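Clostetholm Brick Box: gallery

The Brick Box is a lending collection of toy bricks. It holds over 3000 bricks, nearly all bought second-hand or given to us, and they go out in tubs to schools, childminders and anyone local who fills in the form. Most of this page is about sorting, as sorting takes up most of our time. It's done at Trevow, on the plank table, and the notes between the pictures are for people who want to do the same at home or are borrowing a tub for the first time.

## Bricks and bins

We sort by colour first and by size second. It was the other way round until May, when Úna Ó Néill pointed out that children ask for "a blue one" far more often than they ask for a long one. Colour is also quicker. You can pick out red from across a table, but you have to stop and look properly to tell apart two bricks that differ by one row of studs.

Only tip out as much as will lie flat. Once bricks are in a heap you end up stirring them, and the small ones sink to the bottom and stay there. Spread out on bare wood, each one can be picked up on its own.
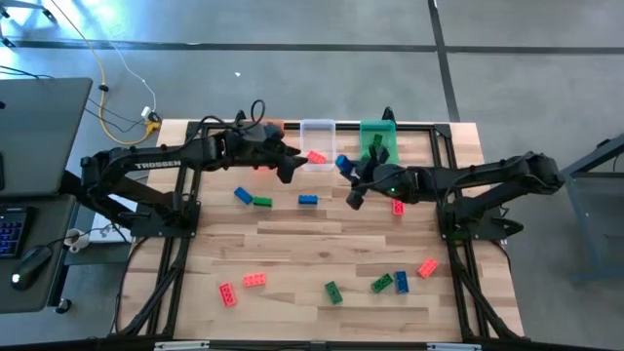
*Bricks spread out on the wood, with the orange-red, clear and green bins at the back.*

The bins are plastic and see-through enough that you can tell whether there's anything in them. We bought them from Daly, who were clearing stock, and had to take the colours they had left. People do ask whether the red bricks have to go in the reddish bin. They don't. The bins get swapped about, and what goes in which is written on a card at the start of each session. If you're setting this up with small children it may be easier to match where you can, and use the clear one for whatever has no match.

A few things we've settled on:

- Bins at the back, bricks in front. With the bins at the front you keep catching the rims with your sleeves.
- One brick at a time for children under five. They enjoy it more and far less goes on the floor.
- Don't throw them. The bins are light and will tip.
- Anything cracked, chewed or sticky goes straight on the windowsill and is dealt with later.

Jaanus Zariņš timed two ways of sorting the same 131 bricks. Doing one colour all the way through before starting the next was slower than taking whichever brick was nearest, but it left fewer mistakes. We leave it up to whoever is sorting. For a tub that's going to a school we do one colour at a time. For our own shelves it doesn't matter much.

## Washing

Everything that comes in is washed before it's sorted. Warm water, a bit of washing-up liquid and an old toothbrush for the underneath, where the fluff collects. The hollow side is always the dirtiest. Rinse well and stand the bricks on a towel with the hollow side down so that they drain, then turn them over after an hour or so. In cold weather we leave them overnight.

Don't use very hot water. Colm Egan put a batch through a dishwasher in our first year and a good many came out slightly bowed. They look fine until you try to build a wall with them.

Stickers come off with cooking oil and a thumbnail. Felt pen is harder. Some of it will fade with rubbing alcohol but we've had to accept a certain amount of blue scribble, mostly on the white and yellow bricks, and those go into the tubs marked B.

## Long ones and short ones

Once a colour is together it's split into long, middle and short. The long ones are what we're always short of. They get used for bridges and roofs, and they're the ones that fail to come back. If you have any long bricks in any colour, in any state short of broken, we'd be glad of them.

A long brick is also the best one for checking a table. Set it down and press each end in turn. If it rocks on a flat top, either the brick has warped or it's standing on a crumb. Try it the other way up as well. A brick standing on its studs should sit steady, and if it doesn't then one of the studs is probably damaged and worth looking at under a lamp. 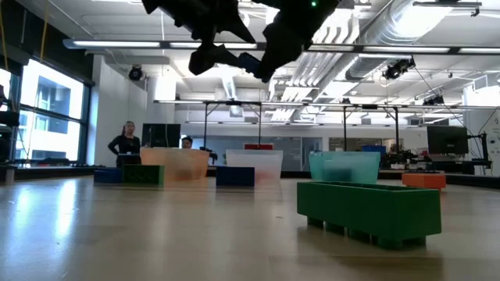
Dark colours need decent light. Blue and dark green are the pair that get mixed up, especially late in the afternoon, and we've had whole tubs returned with a polite note about it. We sort those two before three o'clock in winter, and if in doubt hold the brick against one that you're sure of. Orange and red can be nearly as bad under a yellow bulb. Chathurika Chowdhury made us a colour strip with one brick of each shade glued along a ruler, and it hangs on a nail by the door. Please put it back when you've used it.

We don't try to separate makes. Purists will object, but the collection came from dozens of households and there's no telling now. The test is whether it grips. Push it onto a known good brick, turn the pair upside down and give it one shake. If it drops off, it's out.

## The tubs

A standard tub holds 123 bricks in mixed colours, a baseboard and a laminated card with six things to build. The small tub holds 97 and has no baseboard. It was put together for childminders who wanted something that would fit under a pushchair, and it has turned out to be the more popular of the two.

The building cards were drawn by Gobnait Ó Súilleabháin. They are:

1. A gate that opens
2. A bus
3. A bridge long enough for the bus to go under
4. A letter of your own name
5. A dog, or a horse
6. Whatever is left over

Number three needs more long bricks than the small tub has, so in those the card says "a short bridge". If you have an older card without that change, cross it out and write it in.

Tubs go out for three weeks and can be renewed once by phone. There's no charge and no deposit. We ask that they come back with the lid on, and that somebody has had a look under the settee first. A few missing bricks are expected and there's no need to apologise or to replace them with something from the shop. Please don't wash the bricks before returning them, as they tend to come back damp in a shut tub and then smell.

## Other containers

Besides the bins we use trays, boxes, tins, and at one point a row of flowerpots. For sorting, you want something open at the top, wider at the rim than at the base, and low enough to see into from a chair. For storage you want straight sides, or half the shelf is wasted. It's worth having both kinds and not trying to make one do for everything.

A long narrow tray is handy for laying bricks out in order of size. It also works for children who find the bins a bit much, as they can fill it from one end and see how far they've got.

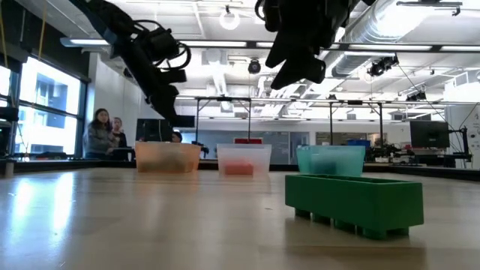

Shelf storage is still a problem. The Rallance shelving we were given is good and solid but the shelves are set too close together for a standard tub with its lid on, and moving them means taking the whole unit apart. For now the standard tubs are on the bottom and the small ones above. The spare baseboards stand on end beside them. If you take one out, hold the others back with your other hand or the lot will slide.

Sorting finishes with a wipe of the table. Use a damp cloth, then a dry one, along the grain. The top marks easily if water is left standing on it. Run your hand along the edges of the table as well, as single-stud pieces like to hide there, and check your turn-ups before you go home.

## Giving or borrowing

Bricks can be left in the porch at Trevow at any time, in a bag with a knot in it. We can use:

- Standard studded bricks, any colour
- Baseboards, even with a corner gone
- Lidded tubs

We can't use wheels, figures, electric parts or the very large bricks made for toddlers, and we've no room to store them while we find them a home.

To borrow a tub, ask for Úna or Colm. Say which size you'd like and whether you need it by a certain day. School requests for the autumn term should be in before the summer holidays if possible, as those tubs are checked twice and the checking is slow.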